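Promside sets new morning hours for metal yard after noise complaints

Loading and unloading of scrap metal at the Bezerra yard on the east side of Promside will no longer be allowed before 7 in the morning, under an agreement reached between the town and the company this month. The new hours take effect in September.

The agreement follows a long dispute over noise from the yard, which sits at the bottom of Stakura Street, across a narrow creek from a row of older houses. The town received 59 written complaints over the past year, most of them about early starts. Many described the same thing: a loud bang, a long ringing sound, then another bang.

Inese Laur, who has lived on Stakura Street since before the yard expanded, said she had gotten used to the trucks but never to the first load of the day.

"Trucks you can sleep through," she said. "When a load of pipe goes into an empty bin, you're up. The dog's up. Then you lie there waiting for the next one."

The yard has operated under a general industrial permit that sets a limit on average noise over a full day but says very little about short, sharp sounds. Town inspectors took readings from two back yards in the spring and found that Bezerra was within the daily limit both times. The same readings showed peaks in the early morning well above the normal level for the street.

Radymyr Ostapchuk, the town's environmental health officer, said that left his office with few options under the existing rules.

"The permit was written for steady noise, fans and engines and that kind of thing," Ostapchuk said. "On paper they were fine. I could stand in Ms. Laur's kitchen and hear that it wasn't fine, but I can't write up a violation for that."

Talks between the town and the company began soon after the readings were done. Both sides said the hours were settled fairly quickly and that most of the time went into the question of equipment.
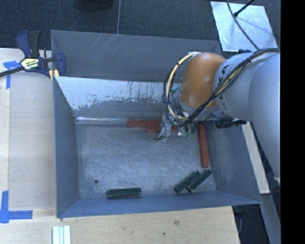
Under the second part of the agreement, Bezerra will line its receiving bins with sheets of heavy rubber, starting with those closest to the creek. The yard has used unlined steel bins since it opened. A big sheet-metal bin with an open top and a bare floor has nothing in it to soften a falling load, and the fine curved scratches that cover the bottom of this one are on plain metal. Rubber of the kind planned for the yard is bolted down over the floor and partway up the walls, and it can be replaced when it tears.

Innes Strachan, operations manager at Bezerra, said the company had looked at liners once before and decided against them because of the cost and the time needed to change them out. He said prices had come down since then.

"We're not going to tell people it'll be silent," Strachan said. "It's a scrap yard. What we've been told to expect is more of a thud. I think most people can live with a thud at nine in the morning."

The first liners are on order from Mestevik, a supplier that makes similar sheets for gravel trucks and feed mills. Strachan said he expected the bins on the creek side to be finished by the time the new hours start, and the rest over the winter, when less material comes in. He would not say what the company was paying.

The later start will mean some changes for customers. Contractors who drop off material on the way to a job have been able to use the yard from first light in summer. They will now have to wait for the gate to open or come by at the end of the day. Bezerra plans to stay open later in the afternoon to make up part of the difference, and the agreement allows that as long as no crane work is done in the evening.

Yamuna Varghese, who runs a small plumbing and heating business in town, said the new hours were a nuisance but not a serious one. She takes in old radiators and copper pipe every couple of weeks.

"My guys will just hang on to it until the afternoon," she said. "It means the van is full all day, so we'll have to plan around that. I'd rather do that than have the yard move 20 miles up the road."

A move was discussed at one point. Some residents had asked the town to help the company find another site, and a petition on the subject was passed around the neighborhood last winter. Ostapchuk said there was no suitable town land and that the company had never shown much interest in leaving.

The agreement runs for three years. It is not part of the permit, and either side can ask for changes after the first year. If the company breaks the terms, the town can call a hearing on the permit itself, a step it has not taken with any business in Promside in recent memory.

Inspectors will take a new set of readings this fall from the same back yards as before, this time recording peak levels as well as the daily average. The results will be posted on the town's website and at the library.

Not everyone on the street is satisfied. Khrystyna Nazarenko, who works nights at the hospital and sleeps in the mornings, said a later start was of no use to her. She had asked for a fence or an earth bank along the creek, which the town turned down after an engineer said it could make flooding worse on the low side.

"It moves the noise to when I'm in bed," Nazarenko said. "The rubber might help. I'll believe it when I hear it - or don't hear it, I guess."

Ostapchuk said he had spoken with her and that a planted bank set farther back from the water was still being looked at. It would have to go on company land. Strachan said Bezerra was open to the idea but had not seen a drawing.

Residents who want to report noise outside the agreed hours can call the environmental health office or leave a message after it closes. Callers are asked to give the time, the street and a short description of the sound. The office said reports with an exact time are the most useful, as they can be checked against the yard's gate log.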